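Dillcombe Evening Classes
Food and Drink in History
Handout 2: How the tomato came to the table

Notes to go with the second session. Please read them before we meet, and bring the seed list from last time if you still have it.

1. Where we had got to

Last time we left the tomato in the Americas, small, probably yellow as often as red, and already being cooked with chillies by people who had a perfectly good word for it. The Nahuatl word is tomatl, and it covered a whole family of round, juicy fruits. Our English word is that one with the corners knocked off -- I love that it has survived at all.

This week we follow it across the Atlantic, and then we wait. And wait! The tomato reached Europe in the sixteenth century and for a very long time most people in the north of the continent grew it to look at.

2. Why so slow?

Several things were going on at once, and I'd like you to argue about which mattered most.

The family. Tomatoes are nightshades, and gardeners could see it. The leaves and flowers look like those of plants that were known to kill people. If you had grown up being told to keep away from deadly nightshade, would you have been first in the queue?

The smell. Rub a leaf between your fingers and sniff. Early writers on plants complained about it a good deal.

The theory. Medical thinking of the time sorted foods into hot, cold, wet and dry, and the tomato came out as cold and wet, much like a cucumber. Cold, wet foods were thought hard to digest and needed correcting with salt, pepper or oil. Look at that list again. It's a salad dressing!

You will sometimes read that rich people were poisoned because acid from tomatoes drew lead out of their pewter plates. It's a lovely story and it gets repeated everywhere, but the evidence for it is thin, so please don't put it in your written work as fact.

3. Names

Italian has pomodoro, which is usually taken to mean golden apple. French had pomme d'amour, and English gardeners borrowed that as love apple. People have come up with all sorts of explanations for the love part, some of them very far-fetched, and we'll spend ten minutes on them after the break.

4. Into the kitchen

Spain and the south of Italy got there first, which makes sense when you think about the weather. A recipe for a tomato sauce "in the Spanish style" was printed in Naples in the 1690s. It has onion, chilli, thyme, salt, oil and vinegar in it, and no pasta anywhere near it. The pasta comes later, and later than most of us expect.

We will make a version of the sauce in class. Quantities are for the whole group:

tomatoes, skinned over the heat and chopped
2 onions, chopped very fine
60 g fresh chilli, seeds out
80 ml oil
vinegar, thyme and salt to taste

It is eaten cold, spooned over meat or anything plain. Try it on boiled potatoes -- completely wrong for the date, and delicious.

5. Growing for looks

For those of you with gardens, the old ribbed tomatoes are the ones to try if you want to see what the early plant books were drawing. The smooth round tomato is largely the work of later breeders. The ribbed kinds are lumpy, pleated and full of hollows, and they slice into the most wonderful wavy shapes. Cuvine is the one I grow. Stiranano is bigger and later and sulks in a wet summer, but the flavour is worth the fuss. Sow indoors at the end of February if you have a bright windowsill.

6. Reading

The chapter in the course pack by Ó Flaithearta starts at page 258. It is long, so concentrate on the part about kitchen gardens and skim the shipping records unless you're keen on them (I am, I'm afraid).

7. To think about before next time

Which foods did you refuse as a child, and what changed your mind? Was it hunger, fashion, a holiday, somebody else's cooking? Jot down a few lines. We'll set them beside what the early writers said about the tomato, and I think the match will surprise you.

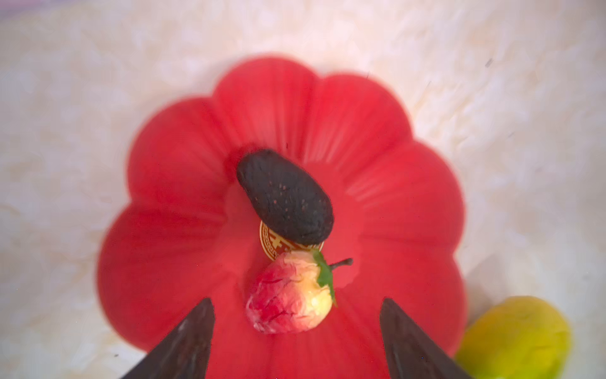 Next time we move on to the potato, which had an even harder time of it. Come with an opinion on whether it belongs in soup.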